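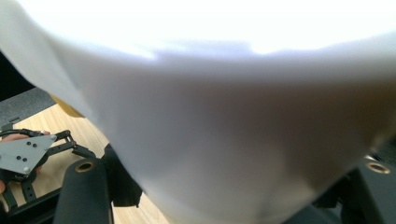 Interim report to the Prulamico fund, February
Household chores strand, Mellis and Holst sites
Prepared by Mogens Hafþórsson

You asked for a plain answer on whether a machine can take over the small jobs in a home yet. On what we have so far, no.

Work done this period
We recorded over 2,000 attempts, all led by people using hand-held grippers. The split we can use is 487 with soft goods and 477 with kitchen items. Most of the remainder were practice runs by new operators and I would not pay for them again.

Soft goods
Cloth is still the weak point. It sags between the fingers and hides the very edge the gripper needs to find next. A person working two grippers will usually manage after a second or third try. The Cusomen software, trained on those same recordings, folds a tea towel if the towel starts flat and square to the table. Towels in a real house do not start that way.

Kitchen items
Results look better here, and I would ask you to read them with care. We tested the software 401 times on moving jars on and off a small rack. It did well with the rack in its usual spot. Shift the rack by the width of a hand and it knocked the legs more often than it cleared them.

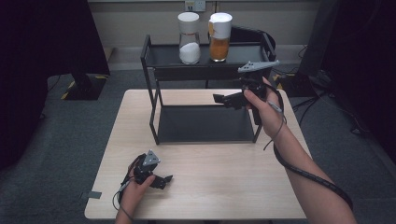
Two-tier rack with jars on the upper shelf, Mellis site.

Lids remain outside the tests. The supplier says they are close. They said so in the last report too.

Spending
On budget, apart from replacement finger pads, which wear faster than quoted.

Next period
I propose we stop adding new chores and repeat the rack work at Holst with the furniture moved between runs. If the figures fall as I expect, the shop-floor trial should wait. I would like your decision on that before we renew the Cusomen licence.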